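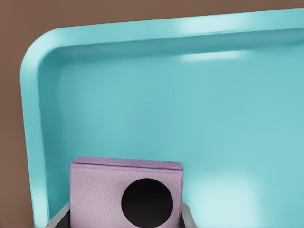
The lavender block between the two fingers, over the turquoise tray, in the Trideo simulator.

I have used Trideo for five weeks to test grasping before we let the real arm move. My review is mixed, and the main reason is one fault which cost me a whole Wednesday.

First the good side. Installation is easy, and the glossy plastic of the tray looks convincing, with soft reflections on the rim. For vision work this is very useful. I came from Pluro, where every surface looked like wet chalk.

Now the fault. My task is simple: hold the block above the tray, lower it, open the fingers. I ran it 50 times with the default contact settings. In 33 runs the block stayed attached to one finger after the opening command. The log still wrote "released", and the arm went to its home position with the block hanging on it. In one run it was pushed through the tray rim without any collision warning. On a real machine this would be a broken tray, or worse, a hand in the wrong place.

I wrote to support and received an answer from Dagný Vestergaard, very polite and quick. She asked me to lower the grip force from 85 to 50 percent and to make the physics step shorter. After this the sticking happened in 5 runs of 50. It is better, but I can not call it solved. The false "released" message is still there, and for me this is the more serious problem. I now check the distance between block and fingers with my own script.

The manual has one short paragraph about contact settings, on the last page.

Three stars of five. I keep the license until February, and I will change the rating if the log is repaired.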